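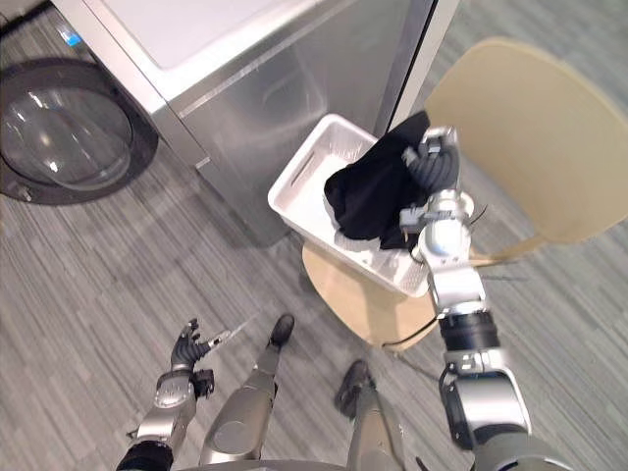
Front-loading washing machine on gray carpet.

4.3 Entering a suspension in the Orside squad register

Use this procedure when a player has been sent off or has reached the booking limit set by the league. You need match secretary rights.

1. Open Squad and select the player by registration number, for example 3455.
2. Select Discipline, then Add entry.
3. Enter the match number from the referee's report. Do not use the fixture number shown on the calendar.
4. Enter the minute of the offense. For stoppage time, enter the last full minute of the half and check Added time.
5. Choose the offense code. Code 20 is a second booking. Code 79 is a straight dismissal.
6. Enter the number of matches to be served and select Save.

The player's name turns gray on the team sheet for each match covered by the suspension.

Note: Cup and league suspensions are held separately. A ban entered under Cup does not block the player from a league team sheet.

Caution: Saving an entry removes the player from any draft team sheet. Submitted team sheets are not changed and must be recalled by hand (see 4.6).
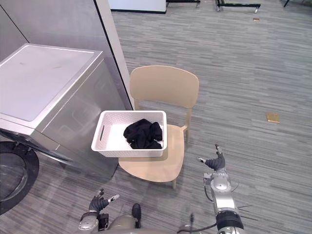

What happens if a match is postponed during a suspension?
The postponed match is not counted. The register moves the remaining ban to the next match the team plays in the same competition.

7. Print the notice and send it to the club before noon on Thursday.

If error 1762 appears, the referee's report has not been released. Wait for release and repeat from step 3. Do not create a second entry for the same offense.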